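Craft Fair Operations, handout for the June outdoor unit
Instructor: Khadija Mansour

## Vendor booths in hot weather

Read this before the site visit to Jorkia. The Bania and Marín shows use the same booth rules, with different load-in gates.

### 1. Canopy and anchoring

- Weight every leg. Sand or water is fine; loose bricks are not accepted.
- Lower the canopy when gusts lift the valance.
- Keep 2 side walls rolled up for cross flow. A closed booth holds heat and catches more wind.
- Tie display panels to the frame at top and bottom.

### 2. Stock that suffers in heat

Beeswax candles soften and slump. Soap sweats and marks its wrappers. Hot-glued joints let go. Store these low, in shade, and put samples out one at a time. Glazed ceramics can stay in the sun but become hard to handle.

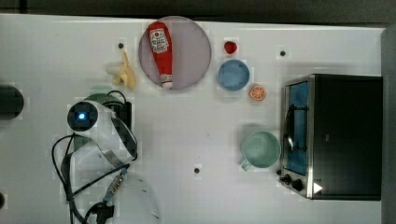
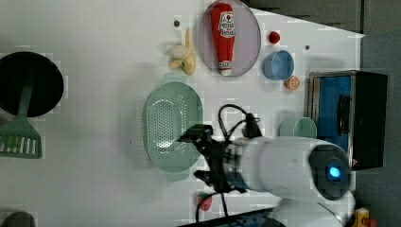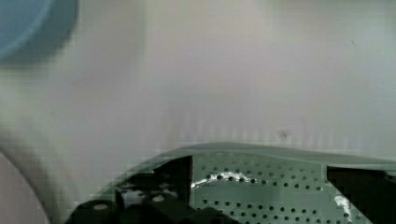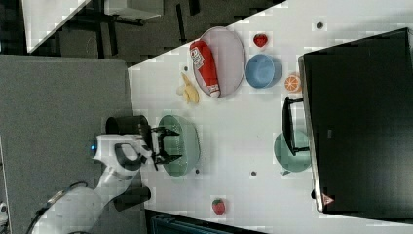
*Fig. 1. Tabletop with toy kitchen items, several views.*

### 3. Booth fee worksheet

The Drarard show charges $135 per space and allows 2 spaces per vendor. Work out the break-even point for one space and for both, assuming gross sales of $500 from the first space. State your cost of goods as a percentage of sales. Leave out travel.

### 4. Closing early

The show manager decides on a weather closure. Vendors who pack up before the call may lose their place next season. Once the call is made:

1. Cash box and card reader into the vehicle.
2. Breakables down from shelves.
3. Canopy top off, then legs.

Vehicles stay off the lawn until the public has left.

Worksheets are due at the start of the next session. Show the arithmetic.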